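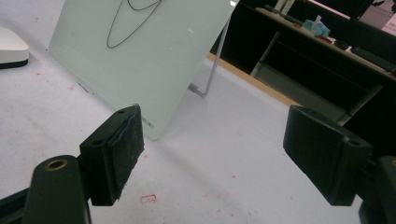
frosted glass board, leaning on the white table

Glass board or plain whiteboard for a home office??

kbo_siltham
2019-09-13
Hi all. Moving my desk to the back bedroom in October and need something to write on. Been using paper taped to the wall, looks terrible. Sister says get a glass board, husband says waste of money, get a cheap whiteboard. Wall is old plaster. I mostly write lists, class schedules, phone messages. Kids will draw on it too I'm sure. What do you have and would you buy it again?
Karlijn Boersma

voicu70
Glass. Had a cheap melamine one for a year and it was gray all over by the end. Red marker was the worst, never came off all the way. Glass wipes clean even after a month.

paperclip_dan
Disagree. Glass is heavy, costs more, regular magnets fall right off it. And glare. If your desk faces a window you won't be able to read half of it in the afternoon. Get enamel steel. Not melamine, enamel. Mine is 10 years old and looks fine.

voicu70
Frosted doesn't glare much tho. The shiny ones do, agreed.

kbo_siltham
Didn't know there were different kinds of whiteboard. Whats the difference between melamine and enamel, just price?

paperclip_dan
Melamine is basically coated board, soaks up ink once the coating wears. Enamel is baked on to steel so magnets stick and it's hard to scratch. Price is higher but still less than most glass. The one I have is a Kodden, they come up used when offices close. Paid 24 dollars.

cosmin_r
Careful with the plaster. Hung a glass one on old plaster at my mom's place with the plugs that came in the box and two of them pulled out in a week. Board didn't fall but it was close. Find the studs or use proper toggle bolts. Or don't hang it at all - lean it on the back of the desk, put a strip of rubber under so it doesn't slide.
- Cosmin Roman

voicu70
Leaning is fine till a kid bumps it. She said kids.

cosmin_r
Ok fair. Small one then, and a lip screwed to the desk in front. Still wouldn't trust the box plugs.

nararum
Nobody mentioned light colors. Yellow and light green markers are useless on frosted glass, can't read them from the chair. Black and dark blue only. Also get a microfiber cloth, the felt erasers just push the dust around.

paperclip_dan
Another point for enamel :)

nararum
Eh, yellow is useless on enamel too.

kbo_siltham
Thanks everyone. Leaning towards enamel for the wall, used if I can find one, and maybe a little glass one for the desk later. Toggle bolts either way. Does anyone know if you can get red marker off melamine? Asking becuase my sister now wants to give me her old one.

voicu70
Go over it with a black dry erase marker and wipe right away. Rubbing alcohol if that fails. After that tell her no thanks.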